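4.2 Setting up storage for cleaning concentrates

Read this section before filling the Rulelier dosing unit for the first time.

1. Choose a level spot within 2 m of the unit, away from direct sun.
2. Stand all bottles upright with their caps on. 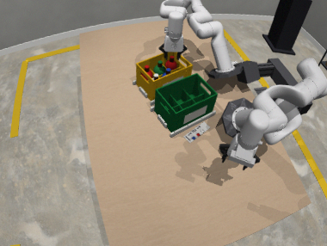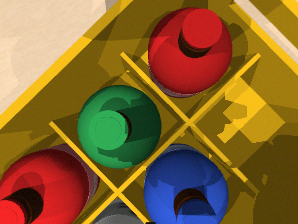
Bottles kept upright in an open-topped crate.

Ross Imrie adds that acid and alkaline products should never share a crate, even for one night - a slow leak is easily missed.

3. Write the opening month (e.g. June) on each label.
4. Check caps and seals every 9 weeks.
5. Keep the store below 20 °C.

CAUTION: Do not decant concentrate into drinks bottles or unmarked containers.

Note: The dosing counter resets after 2000 cycles. Record the reading first, then hold the Tosh key until the light goes out.

For spare seals, see section 7.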